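Vellimus Everyday Cups, box of 600
Reviewed by Leonie Harms, 5/10/21

I bought these for our reading afternoons, where people drink a lot of water and I was tired of carrying glasses home in a fruit crate. A whole box seemed like madness for a group our size, but the smaller packs were sold out and my sister had the car that day, so a box it was. It has lived under my stairs ever since, and I've grown rather fond of it!

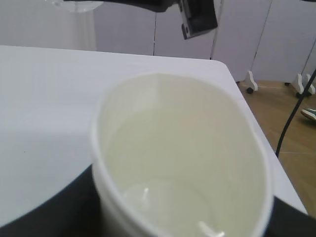

What I look at first in any cheap cup is the rim, as a thin one folds against your lip the moment you tip it. The Vellimus is rolled and quite comfortable, even for my mother, who complains about every cup she meets. The inside is a warmer color than I expected from the catalog, more cream than white — I like it, though tea does look a bit weak in there.

I keep them on a plain white table, and I do wish they came in a color, because a pale cup on a pale table gets knocked by everybody's sleeves (mine most of all).
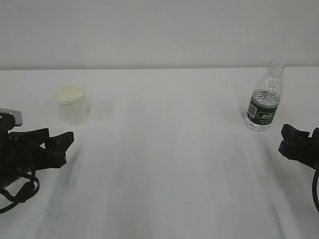
CUPS OR BOTTLES?

We tried just handing out bottled water for a while. Bottles are easy to carry, but half of them get opened and forgotten, and then you're pouring good water on the geraniums. With a cup people take what they want and come back for more. I still put a bottle or two out for pouring, and that suits us nicely.
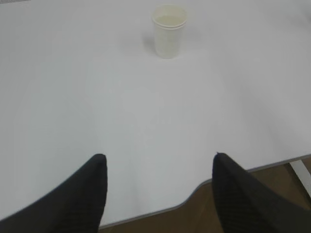

Ute Pfeiffer wrote in to say she found them fine for cold drinks but a little soft with hot coffee, and that she doubles them up for her card evenings. I've started doing the same with coffee, and it does help, although you go through the box faster that way. I'll be ordering again in August.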